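Packaging Materials and Labeling
Unit 4: Flexible Tubes and Variable Codes
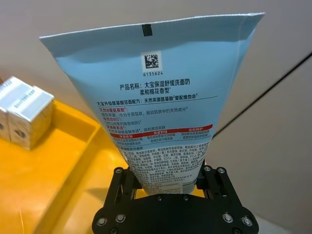 Fig. 4.1. Facial cleanser tube, light blue, with crimped seal and data matrix code on the body.

4.1 Tube construction
Squeeze tubes for creams and gels are supplied to the filler open at one end, with the cap already fitted. The tube stands cap down on the line, product enters through the open end, and that end is then closed flat. Two wall types are covered in this unit:

Extruded: a single seamless sleeve, usually polyethylene. Springs back after squeezing.
Laminate: flat web formed into a sleeve with a side seam. Better barrier to oxygen and fragrance loss.

Review the Unit 2 notes on permeability before the lab.

4.2 End sealing
Heat is applied to the inside wall, the jaws close, and the seal is cooled under pressure. Excess material is trimmed after cooling. Ridges on the jaw faces leave a matching pattern in the plastic. Common faults are product trapped in the seal, uneven heating, and a seal set out of line with the front panel. The last is controlled by an optical sensor reading a printed registration mark while the tube is turned into position.

4.3 Data matrix codes
A data matrix symbol is a grid of dark and light cells. Two adjoining sides are solid and locate the symbol; the other two alternate and give the cell count. Error correction allows a damaged symbol to be read, within limits. A clear margin is required on all sides. Printing the number in plain digits next to the symbol allows manual entry when a scan fails.

4.4 Worked problem
The Kesdale line fills 500 tubes per batch. The Stasel line fills 688. Each batch has 4 tubes pulled for burst testing. Find the sampling rate for each line.
Kesdale: 4/500 = 0.80 percent
Stasel: 4/688 = 0.58 percent
Equal sample counts give unequal rates. State which figure you are reporting.

Reading: Olivares, course packet, sections on seal strength and code placement.
Lab reports are due at the start of the Unit 5 lecture.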